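Compare Grippers on the Whole Table
Lempi Karppinen
1/6/24, Automation, Opinion

Most gripper comparisons I read are built around a single part. A block or a machined cylinder is placed in a fixture, the gripper closes on it a few hundred times, and the success rate goes into a table. The method is repeatable and it is cheap to run. It also says very little about how the gripper will behave on a table that holds a spoon, a bowl and a piece of fruit at the same time.

My position is that a two-finger gripper should be judged on a mixed layout from the first day of testing, and that single-part results should be published only next to mixed results. At Listlow we moved to this method in June, after a discussion with Hrvoje Angelovski about why our bench scores did not predict anything useful.
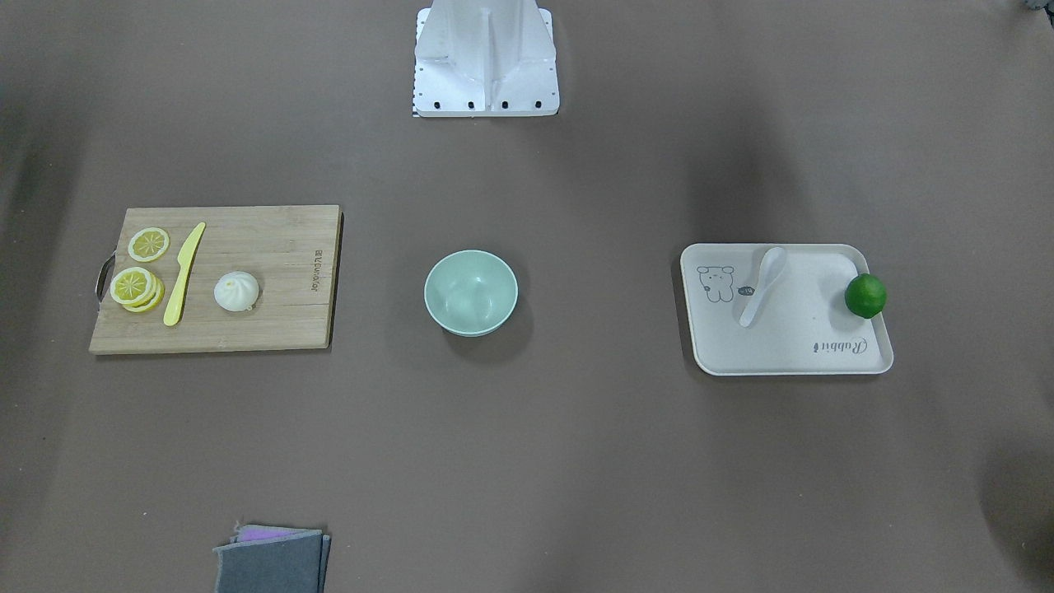

Layout with cutting board, bowl and tray. The lime is on the tray rim.

The object set matters more than the object count. A lime on a raised rim has a curved surface and a poor resting position. A soup spoon gives the fingers a thin handle close to a flat surface. A knife lying on a board leaves little clearance below. A gripper with good force control and thick fingertips can do well on the lime and fail on the knife. Averaging those two results into one number hides the only information a buyer needs.

We run 17 trials per object per gripper. Oona Aaltonen considers this too few, and for a published error bar she is right. For choosing between 2 fingertip designs it has been enough, provided the failures are logged by type. We use 3 types: missed contact, slip after lift, and collision with a neighboring object. The third type does not exist in a single-part test.

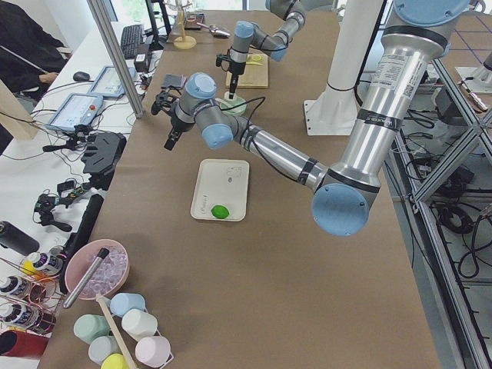 Cell with both arms over the table. Control pendants are on the desk at left.

The second argument concerns the arm. Gripper data sheets treat the arm as a neutral carrier. In a cell with two arms, the wrist, the cable loop and the gripper body all take up space that the other arm may want. A long gripper gives more reach into a bowl and forces the wrist higher, which changes the elbow position, which changes where the second arm can go. When we swapped the Tendico fingers for the longer Marras set, the planner rejected poses that had been routine the week before. The grip itself was better. The cell as a whole was slower.

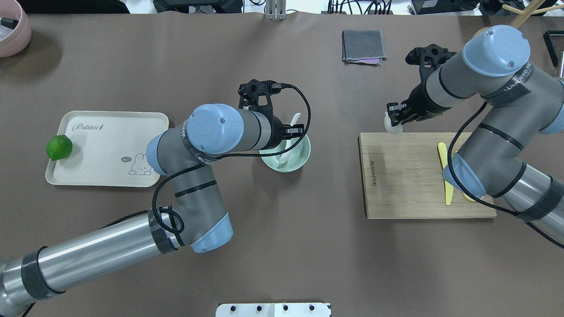
One gripper above the bowl and spoon, the other at the corner of the cutting board.

Cable routing belongs in the comparison for the same reason. Merja Hämäläinen keeps a separate sheet for it, with entries for loop length, tie points and the wrist angle at which the cable starts to pull. I would like vendors to supply this. Greltunico does give a minimum bend radius, but a bend radius without a mounting drawing still leaves the user to find the snag by running the arm.

Multi-finger hands are the usual counterproposal. The reasoning is that a hand with enough joints will handle the knife and the lime with the same hardware, so the fingertip question goes away.

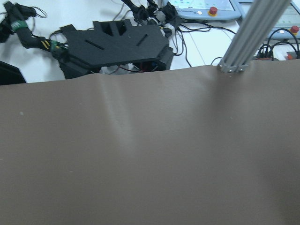

I do not accept this yet. A hand adds joints, wiring and connectors, and each of them is a possible fault that has to be separated from a grasp failure in the log. Minttu Sjöberg has argued that the extra setup time is paid back once the object set grows large. That may be true for a set of up to 3000 items. For a kitchen table it has not been shown, and the people selling hands should show it on the same mixed layout, with the same failure types, and with setup hours listed beside the success rate.

Until then I would spend the money on a second set of fingertips and a quick-change plate. Test both sets on the full table, record the collisions, and publish the per-object numbers without an average.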